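Subject: Re: [plunivside-sew] Pressing tables, felt vs. wool, and the October swap

Hi all, quick one before work, sorry for the mess of it.

Marlene Bragança wrote:

> Hi everybody,
>
> I'm redoing my sewing corner this fall and I have to decide on
> the pressing surface before I buy anything else. Right now I use a
> regular ironing board with a cover that slides around and makes me
> crazy. I do mostly quilt tops and some curtains for my sister.
>
> Questions:
>
> Does anyone press on a wool mat all the time? Does it smell as bad
> as people say? Mine would be in the bedroom.
>
> How big is big enough? I was thinking 50 inches long because that
> is what fits between the closet and the window.
>
> And has anybody used the Baumgartner boards that Hannelore
> talked about in the spring? I can't find my notes from that.
>
> Also is the swap on in October or not? I have a LOT of flannel.
>
> Marlene

Marlene, yes the wool smells. Wet sheep, mostly when you use steam. Mine faded after a few weeks but my husband still notices it when I've been at it all evening. In a bedroom I would think twice. If you press dry it's hardly anything. I stopped using steam on piecing years ago anyway, it stretches my bias edges and then nothing meets at the corners.

50 inches is plenty for piecing. For curtains no. You will be dragging the panel across and the weight hanging off the end pulls everything crooked. What I do for curtains is put the board over the end of the bed and let the bed hold the rest of it. Looks silly, works fine. My old one was 50 too and I only swore at it when there was drapery fabric on it.

Baumgartner boards: I have one, got it from Radell when they were clearing out the back room. It's just a plain board with a layer of padding stapled under the cover. Nice and heavy. The cover that comes with it is thin and I scorched it right away so budget for a new one. Hannelore Widmer knows more than me, she has had two of them, one she recovered with an old wool blanket and one she left as it was. She likes the blanket one. Hannelore if you are reading please jump in and correct me on the staples, I seem to rememeber you had a trick for the corners.

If you make your own (I would, if you have anybody with a saw):

Wool blanket, the older the better, 100 percent, washed hot so it's done shrinking. Two layers. Plain cotton duck or canvas on top, also washed hot. NOT the silver stuff. It bounces the heat right back up, and with fusible on the wrong side you get a mess. Staple the middle of each side first and then work out to the corners, pull snug but don't haul on it or your canvas gets waves. Staples on the underside a good two inches in, mine were too near the edge and they catch on my sweaters.

Don't skip washing the canvas. I skipped it. First time I used the spray bottle it pulled in along one side and now there's a dip I have to work around.

Iron. You didn't ask but somebody will. I'm still on the Arkuleck with no auto shutoff, my daughter hates it, I love it. Heavy, no holes in the plate so it doesn't leave those little dots on dark cotton. If you're forgetful get something else please.

Cutting and pressing on the same table: people do it and I've tried. The heat curls the mat. I lost a good mat that way, set it down on the board "just for a second" while it was still hot. Never went flat again, I tried books, I tried the car in the sun. If the corner is small put the board on one side and the mat on the other and a chair that spins in the middle. You do get up less which my knee likes but my doctor doesn't.

Height matters more than length if you ask me. Same height as your kitchen counter if you press standing, lower if you press sitting. Mine is on top of a low bookcase and the fabric goes underneath. Try it for a week on boxes before you screw anything down!

Swap: yes it's on. October, same hall as last year, I don't have the day yet, they are doing something to the floor and won't tell us till it's finished. Flannel very welcome, the hospital blanket people always want it. Please fold and pin a note with the yardage, last year we had a whole table of mystery pieces and I was there till dark with a tape measure. No foam please. No patterns with pieces missing, I know, I know, but somebody brings them every year.

Also dues, if you haven't. And whoever borrowed the big pinking shears, they need to come home, I have felt to cut.

One more thing on light for Marlene because she said window. Window on your left if you're right handed. I had mine behind me for years and pressed my own shadow, couldn't see a pleat till it was in there for good. A cheap clamp lamp does the evenings. Pale surface helps too, dark thread shows up on it and you don't iron it into the seam.

OK really have to run. Will look for the padding measurements tonight if I can find the notbook, it's either in the blue bin or under the batting. Marlene call me if you want to come try the wool mat first, bring a block and give it a sniff.

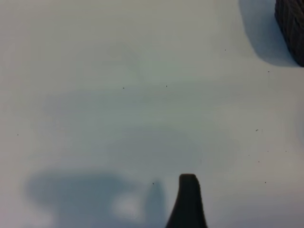 Oh and if you do come bring some of that flannel, I'm short for the backing on the crib quilt and I'd rather trade than wait for the swap. Anything but the ducks.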